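Trivance releases offline route storage for the Zastallow walking app

Bevton, August – Trivance has released version 2 of Zastallow, its mobile application for walkers and hill runners. The update adds offline route storage, a revised step-detection method and a shared route library for clubs.

Earlier versions of Zastallow needed a data connection to load map sections during a walk. Version 2 saves the full route, its height profile and a strip of mapping on either side before the user sets out. Position is then taken from the phone's satellite receiver alone. A stored route can hold up to 1,000 waypoints, and any part of it can be reversed or joined to another route on the phone.

Step detection has been rewritten to deal with steep and broken ground, where short strides were often missed. The new method combines readings from the motion sensor with the change in height – taken from the barometer where the phone has one – and corrects the distance total at each waypoint. Users can switch back to the earlier method in the settings menu. 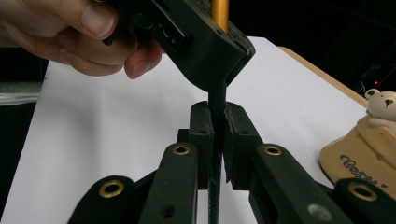 Black hand-held device with a golden-yellow rod at the top.

The application was tested before release on the Mengal routes, a set of 89 marked paths in the hills north of Bevton. Testers recorded 1,516 walks during the trial period. Their comments led to larger text on the navigation screen, a louder off-route alert and a lock that prevents a recording being stopped by accident when the phone is in a pocket.

The club library allows a walking or running group to publish routes to its members only. A club administrator can mark a route as closed, add notes on parking or stiles, and withdraw out-of-date files. Members receive the change the next time their phone is online.

Zastallow version 2 is a free update for existing users. Recordings made in earlier versions are converted when the application is first opened, and the original files are kept until the user deletes them. Routes can be exported in GPX format.

The club library is included in the yearly club plan. Clubs already on the plan do not need to register again – the library appears under the Groups tab after the update.

About Trivance
Trivance develops mobile software for walking, running and outdoor navigation. The company is based in Bevton.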